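Sorting bench, July, Sunday shift

Venter cell back on at the start of shift. 814 garments through the Omgate intake, 483 of them sorted without anyone touching them. The rest went to the manual side. Knits are still the slow class: the grip holds, but the classifier waits for a clear edge and times out at 4 seconds. Raised the timeout on red and dark knits only.
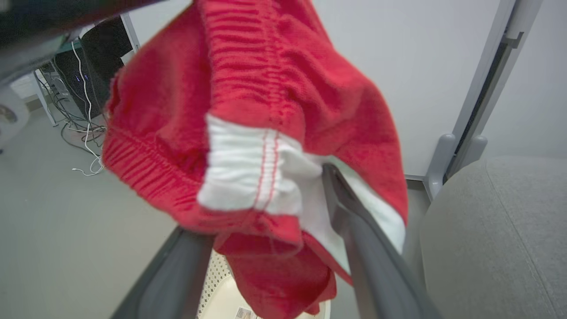 Purificación Vallejo
Bench notes, Drinder textile line

Red knit with a white band, held between both fingers above the basket. The ribbed part hangs in folds and the white doubles over near the middle, so the outline is a poor guide to garment type. Logged under "unclear" and left for the operator to label.

Staffing is the larger change. Two people used to stand at the basket all shift and pick. Now one clears exceptions at the Grokance screen and the other walks between cells. Less lifting, more waiting, and the waiting is what people complain about. The screen job also needs labelling judgement that was never in the old task sheet. I have asked for it to be written in, with the pay grade looked at.

Trial rotation: 60 minutes on screen, then swap. The afternoon crew wants longer – will try their version next.

To do: check finger pads for lint, export the unclear bin, colour threshold on whites.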